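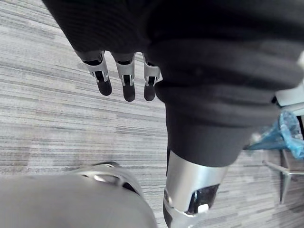

Wrist cam view. Fingers down, striped carpet behind.

Trakinent lounge set, README
Last edit 14 November 2018, D. Wattimena

Chores data, lounge corner only. Kitchen is a seperate download (Kulby). Question behind the whole thing: can a two-handed robot tidy a sitting area yet. Short answer, sort of, slowly.

What's in it
600 episodes, 22 chore prompts. Wrist and head views. Prompts are plain text, one per line, typed by whoever was on shift so spelling varies. Don't fix it, the splits key on the strings.

Chores covered
- bottle from table to bin
- bin liner in, bin liner out
- throw pillow straightened
- side table wiped

Known problems
Liners are the worst. Thin plastic, folds over itself, fingers lose the edge. Pillows OK. Bottles fine unless the cap points sideways. Wrist views often have the hand or arm in the way, left in on purpose.
3 episodes have no head view, see missing.txt.

Head view, bottle on the round table, lined bin on the carpet:
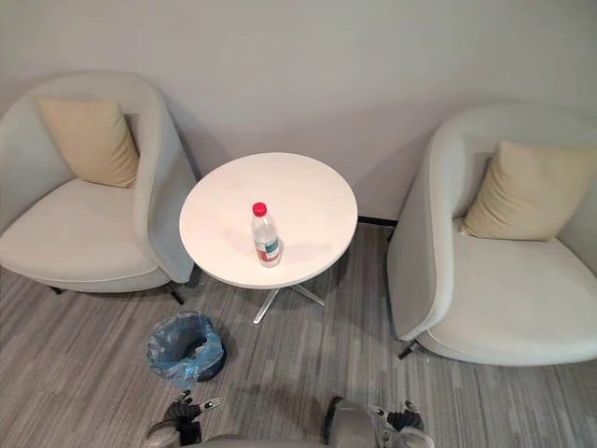

Darmawan Wattimena wrote back after the first release that a bin liner takes a person a few seconds and he would not call it a solved chore until the robot can do it in a room it hasn't seen. Fair. Tambunan rooms are held out for that, dont train on them.

Splits
train / val / heldout. Use the lists as given.

Todo
- Gotondale prompts, still unchecked
- retime the wipe episodes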